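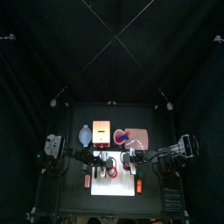 Setting up the two-arm cell after a gripper change

I've changed fingers on the Galis cell more times than I care to remember, and every time I think I'll just bolt them on and get going, and every time I end up back at the start with a crooked grasp and a cold cup of coffee. So I finally wrote the whole thing down, mostly for Mulugeta Abdella, who is taking over the cell in December, but you're welcome to it if you run a pair of arms facing each other over one table. Set aside 20 minutes for the mechanical part, and a bit longer if the cables have got themselves into a mood.

What you'll need

The small hex key set, a soft cloth, the white board, and one ring from the props bin. Load the Zurer profile on the control computer before you start, and turn the speed down to 13 percent. It feels painfully slow! Leave it there anyway until the very last step.

Seat the fingers

Power down both arms and let each one rest in its cradle pose. Wipe the mounting faces, slide the new fingers on, and snug each screw a little at a time, going back and forth between the two. Don't fully tighten one and then start on the other. I did that for a whole summer and wondered why my tips never met.

Close the gripper by hand and look at the tips from the front and then from the side. If you see a gap on one side only, loosen everything and start again.

Once both arms are powered up, have one of them pick up the ring and carry it over the middle of the table, with the other kept well clear. Stop there and leave it for a minute while you look the cables over.
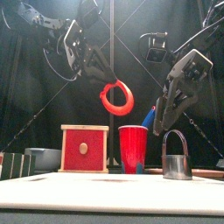
Do I have to repeat the lift with the other arm if I only changed one set of fingers?
Repeat it with both. The two arms share one table frame in the profile, and a small error on one side shows up as a miss on the other when they work together.

Check the reach over the board

Put the white board down in the center of the black tabletop and run program 215, which brings both grippers in low and holds them. Keep your hand near the stop button for this one. You want the same clearance on both sides, and I use a folded sheet of paper as my gauge (Nuria Berhe has a proper set of feeler gauges and thinks I'm a barbarian).

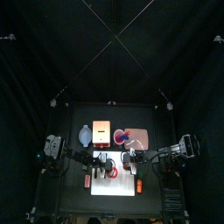 If one side sits lower, correct the tool length for that arm in the profile and leave the joint offsets alone. The offsets were measured when the cell was built, and once you start nudging them you'll be chasing your own tail until supper. Change the length a hair, save, back the arm out, and run the program again.

Then look through each wrist view in turn. The fingers should come in evenly from the two sides of the picture, with whatever you mean to grasp sitting in the gap between them. If they look lopsided, check the camera mount before you blame the fingers. Mine works loose every so often.

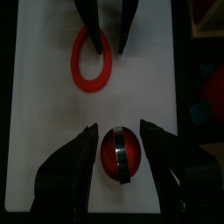 Bring the speed back up

Go up in stages, running the ring pick at each one, and listen as much as you look. A cable that's too tight will make a little ticking sound well before it gives you any real trouble. When you reach 100 percent and the picks are still clean, save the profile under a new name and write the finger change in the Pustau logbook. Put the old fingers back in their bag with the screws, please, and label the bag left or right.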